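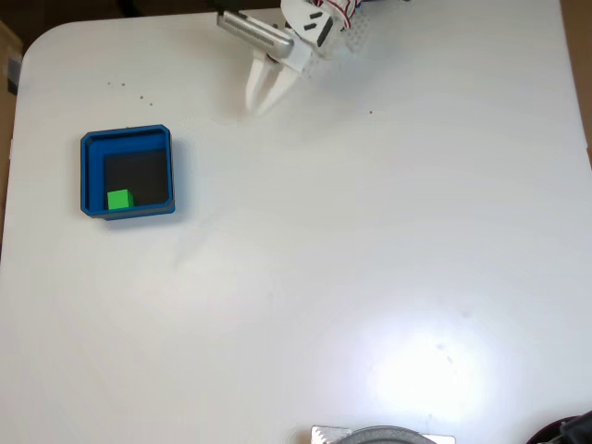 Borkowska objected that wiping a shared table tells a researcher little unless one also asks who is expected to do it, and the present section takes up that objection. Figure 1 shows a white tabletop with a rounded corner, the general type discussed below.

Home > Papers > Shared Workspaces > Section 4

We use cookies to remember your reading preferences. Accept | Manage settings

4. Table Upkeep and Responsibility

Figure 1. White tabletop with rounded corner.

The survey was sent to all staff at the Zaltero and Narkon sites in December and drew 569 usable replies. Of these, 73 percent agreed that a shared table should be cleared by the last person to use it. Agreement was lower among staff who changed desks daily - a group that also reported the most disputes over cups, papers and crumbs.

Śliwiński has argued that written rules settle such disputes. Our interviews give only partial support to this view. At Narkon, where a notice had been posted for 10 months, several staff could not recall what it said. At Zaltero there was no notice, yet most of those interviewed described the same routine: papers removed first, then a damp cloth, then chairs pushed in. New employees learned it by watching others.

Table color also entered the replies, although the survey did not ask about it. Staff wrote that marks on pale surfaces were noticed sooner and drew complaints sooner. Darker tables were described as easier to live with. We did not measure cleanliness directly, and these remarks should be read as opinion.

Differences between the two sites by length of service are given in Table 2.

Related items
Czerwiński, W. - Noise and Courtesy in Open Offices
Rondonuwu, A. - Who Owns the Meeting Room?
Ziółkowski, L. - Kitchen Rules at Broro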